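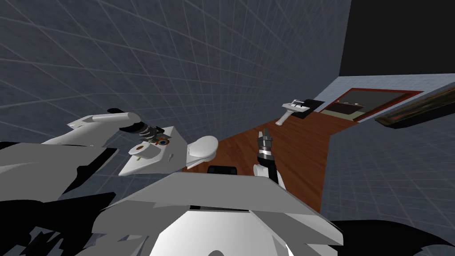 시뮬레이터 화면. 로봇 머리 쪽 시점이고, 나무 바닥 끝에 흰 물건이 하나 놓여 있다.

10월 들어 퇴근하고 나면 거의 매일 시뮬레이터를 켜 놓고 있다. 기계가 집안일을 어디까지 할 수 있는지 직접 확인해 보고 싶어서 시작한 일이다. 예전에 로봇 청소기를 두 대 써 봤는데 둘 다 양말을 먹고 멈췄고, 그 뒤로 이 문제가 계속 신경 쓰였다.

쓰는 프로그램은 Kava라는 시뮬레이션 환경이고, 그 위에 Uria라는 양팔 로봇 모델을 올렸다. 과제는 간단하다. 바닥에 있는 물건을 집어서 정해 둔 자리로 옮긴다. 사람이라면 허리 한 번 숙이면 끝나는 일이다.

처음에는 기본 설정 그대로 1,000번을 돌렸다. 성공이 695번이었다. 숫자만 보면 괜찮아 보이는데 나머지를 하나씩 돌려 보니 생각이 달라졌다. 가장 많은 실패는 손잡이를 잡다가 물건을 밀어내는 경우였다. 손잡이가 가늘면 손가락이 조금만 비껴 닿아도 물건이 돌아간다. 그러면 로봇은 원래 있던 자리를 한 번 더 집는다. 빈손으로 목적지까지 가서 손을 펴고 끝내는 경우도 있었다.

두 번째로 많은 실패는 자기 팔이 시야를 가리는 경우다. 한쪽 팔을 크게 들면 화면의 왼쪽이 거의 팔로 찬다. 사람도 물건을 집을 때 손이 눈앞을 가리지만 고개를 조금 틀면 그만이다. 내가 쓰는 설정에서는 머리를 따로 움직이지 않는다. 이걸 고쳐 보려고 쉬는 팔을 몸 쪽으로 내리는 동작을 앞에 넣었다. 성공률은 조금 올랐고 대신 한 번에 걸리는 시간이 12초쯤 늘었다.

물건이 다른 것에 걸쳐 있을 때도 까다롭다. 매트 위에 반쯤 올라가 있으면 바닥과 높이가 달라서 손끝이 매트를 먼저 건드린다. 시뮬레이션에서는 매트가 딱딱한 판이라 그나마 낫다. 진짜 매트는 접히고 밀린다.

얼마 전에 Nonditz라는 물류 쪽 회사 현장을 볼 기회가 있었다. 거기서는 같은 상자를 같은 높이에서 집는 일은 기계가 다 한다. 그런데 반품으로 들어온 물건을 분류하는 자리에는 여전히 사람이 세 명 앉아 있었다. 모양이 제각각이고 포장 상태도 다 다르기 때문이라고 했다. 집안일은 대부분 그 반품 쪽에 가깝다고 생각한다. 설거지통이나 아이 방 바닥이 매일 똑같은 집은 없다.

지금 내 결론은 이렇다. 정해진 물건을 정해진 자리에서 집는 정도는 된다. 빨래를 개거나 싱크대를 치우는 건 아직 맡길 수준이 아니다. 열 번에 세 번쯤 실패하는 도우미라면 옆에서 지켜봐야 하고, 그럴 시간이면 내가 치우는 게 빠르다.

다음에는 손가락 부분만 Bhatia 그리퍼 모델로 바꿔서 같은 과제를 돌려 볼 생각이다. 끝이 더 넓어서 가는 손잡이에는 오히려 불리할 수도 있다. 설정 파일은 정리되는 대로 올리겠다.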